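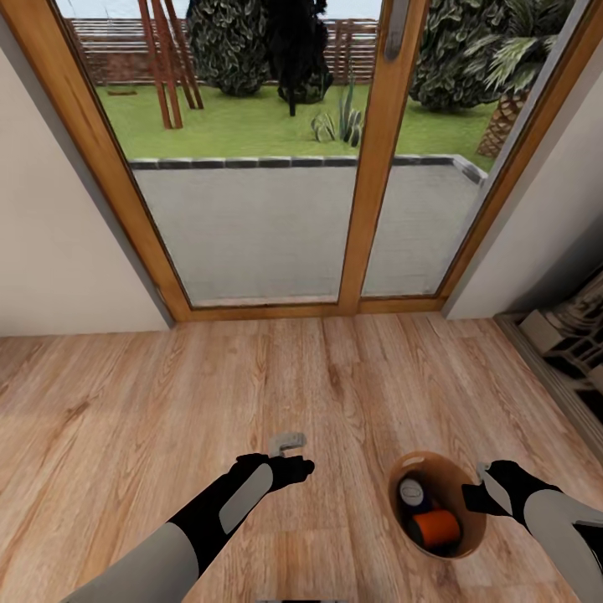 Jetovは、双腕ロボットの導入計画と設備予算の策定を請け負う技術事務所である。機体の製造や販売は行わない。顧客が機体、ハンド、計算機、保守契約のどこにいくら配分するかを決める段階で、仕様の整理と見積の比較を担当する。検討は原則としてシミュレーションから始める。丸い籠のように縁があり、中に複数の物が入った容器を床に置くと、肩の高さ、前腕の長さ、ハンドの外形がそれぞれ別の制約になる。籠の中の円筒形の物を取り出す作業を要件に含めるかどうかで、必要なハンドの等級が変わり、見積の総額も変わる。当社はこの種の条件を、発注前に文書として確定させる。

事業内容
業務は設備計画と調達支援の2部門に分かれる。設備計画部門では、作業の一覧、設置面積、電源容量、床の耐荷重を調べ、必要な機体の仕様範囲を定める。調達支援部門では、複数の供給元から取得した見積を同一の書式に組み替え、本体価格に含まれる項目と別途費用になる項目を分離する。輸送、据付、安全柵、予備部品、ソフトウェアの年間利用料は、供給元によって扱いが異なるため、必ず独立した行に記載する。

見積の組み替えには自社開発の管理ツール「Multik」を使用している。登録済みの費目は419あり、改定は毎年8月に行う。改定時には廃止費目の番号を再利用しない。過年度の予算書との照合を保つための措置である。

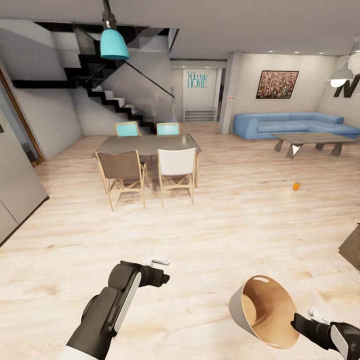

文:アーウェル・プロセロー(Arwel Prothero)/設備計画部門

住宅型の環境を検討に使う理由は、作業対象の位置が一定しないことにある。食卓と椅子、ソファ、低いテーブルが同じ空間にあれば、通路の幅は家具の配置で決まり、機体の幅と旋回半径の上限もそこから逆算される。円錐形の器を縁でつかむ動作では、ハンドの開き幅に加えて、器を傾けたときの手首の姿勢を確認する。床に置かれた小さな物まで対象に入れるなら、腕の到達範囲の下限を仕様書に明記しなければならない。下限の記載がない仕様書は、当社では差し戻しとする。

シミュレーションの結果は、実機の性能を保証するものではない。摩擦、配線の取り回し、部品の個体差は別に評価する必要がある。このため、予算案には実機による検証費を独立した費目として計上し、機体価格の値引きと相殺しないことを条件としている。検証費を削った計画については、当社は承認欄に署名しない。

計画の進め方
標準の工程は8段階で構成する。要件の聞き取り、作業の分類、仕様範囲の設定、シミュレーション、概算予算、見積取得、実機検証、最終予算の順である。概算予算の段階で顧客の上限額を超えた場合は、見積取得に進まず、作業の分類に戻る。対象作業を減らすか、導入を複数年度に分けるかは顧客が判断し、当社は各案の費用を併記した比較表を提出する。比較表に推奨順位は付けない。

これまでに作成した予算書は113件を超える。研究機関向け案件の一部は、据付を専門とするHumphreysと共同で実施した。設備更新の時期を扱う計画は「Plunadus」の名称で別に管理しており、減価償却の期間と保守部品の供給期限を同じ表で照合する。両者が一致しない設備については、短い方を更新期限とみなす。

体制
代表はバティスト・マレ(Baptiste Mallet)。調達支援部門を兼任し、契約条件の確認を行う。設備計画部門はアーウェル・プロセローが統括する。供給元からの紹介料は受け取らず、報酬は工程ごとの定額とする。料金表は、要件の聞き取りの前に書面で提示する。

ご相談の際は、対象作業の一覧、設置予定場所の平面図、予算年度の区切りをご用意いただきたい。平面図は手書きでも受け付けるが、扉の開く方向と段差の高さの記入を必須とする。

最終更新:8月
お問い合わせ | © Jetov | ページの先頭へ戻る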